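**Supplier labor auditing** is the practice of checking whether the companies that make goods or parts for a buyer follow agreed rules on wages, hours, safety and hiring. It is used mainly by importers and retailers whose products are made in countries other than the ones where they are sold. An audit may be carried out by the buyer's own staff, by an outside firm paid by the buyer, or by an outside firm paid by the supplier.

The practice is separate from government labor inspection. An auditor has no power to fine a factory or close it. The only penalty available is commercial: the buyer can reduce orders, delay them or end the contract.

## Background

Most buyers had no written rules for their suppliers until consumer campaigns in the 1990s drew attention to working conditions in clothing and footwear plants. Early codes of conduct were short, often a single page, and were attached to purchase orders. By 2000 many of the larger importers had added a right to visit the site, and a trade in private auditing had grown up around them.

Coverage later spread from clothing to toys, electronics, furniture and food processing. Codes also became longer. The code used by the Galico buying group has 36 clauses, covering such matters as dormitory space, the storage of chemicals and the return of identity papers to migrant workers. 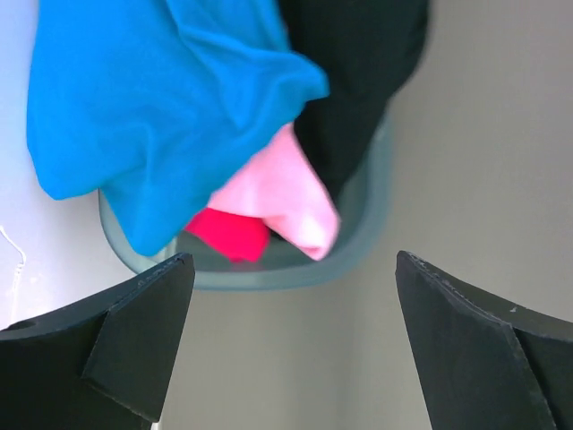

Durán has argued that long codes make audits worse, as an inspector with one day on site will spend it on the clauses that are easiest to check and leave hiring practices for the next visit. Supporters of detailed codes reply that a short code leaves too much to the judgment of the person holding the clipboard.

## Procedure

A standard audit lasts one or two days. It normally opens with a meeting with management, followed by a walk through the site, a review of records and private interviews with workers. The auditor then holds a closing meeting and hands over a list of findings, graded by how serious they are.

Records reviewed usually include:

- payroll and time sheets for a peak month, a slow month and the current month
- employment contracts, including those held by labor agencies
- accident logs and fire drill records
- permits for buildings, boilers and lifting gear

The supplier is given a deadline for each finding. Minor ones are often closed on the basis of photographs or scanned documents. Serious ones, such as locked exits or unpaid wages, call for a second visit.

Audits may be announced, unannounced or semi-announced. In the last type the supplier is told of a window of several weeks but not the day. Galico moved all of its repeat audits to the semi-announced form one January, after finding that announced visits produced time sheets that did not match production records.

## Effect of automation

Replacing hand work with machinery changes what an audit has to cover. Questions about piece rates and overtime may fall away on a line that has few operators, while questions about machine guarding, maintenance contractors and severance pay become more important. Some codes now ask a supplier to give notice before a process is automated and to show how the affected workers will be paid. 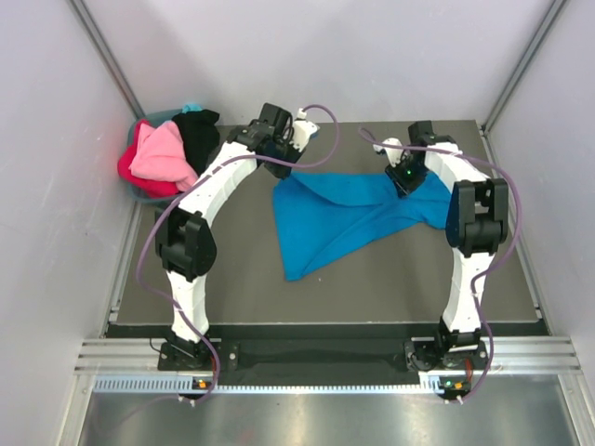 *Two robot arms above a gray work surface with a blue cloth on it.*

Contractors are a weak point. Cleaning, repair and night security are often supplied by small outside firms whose workers do not appear on the factory payroll - and who are therefore missed by an interview sample drawn from it.

## Criticism

The most common criticism concerns payment. When the supplier chooses and pays the auditor, the auditor has reason to be lenient. Ferano, a sourcing firm, tried to deal with this by paying into a shared fund that assigns auditors by rotation. The fund covered 6 sites in its first year, and the cost per audit was higher than before.

A second criticism is that buyers cause some of the problems they audit for. Late design changes and short lead times lead to forced overtime, and low prices leave little room for wage increases.

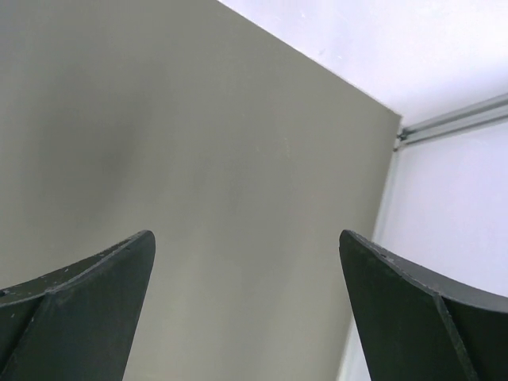

## Limits in restricted regions

Auditing depends on workers being able to speak freely. Where interviews are watched, or where auditors cannot enter without an escort, the results are generally treated as unreliable. The Clorklow guidelines advise buyers not to commission audits in such places and to decide on other grounds whether to keep buying there.

## See also

- Code of conduct
- Country of origin labeling
- Due diligence
- Responsible sourcing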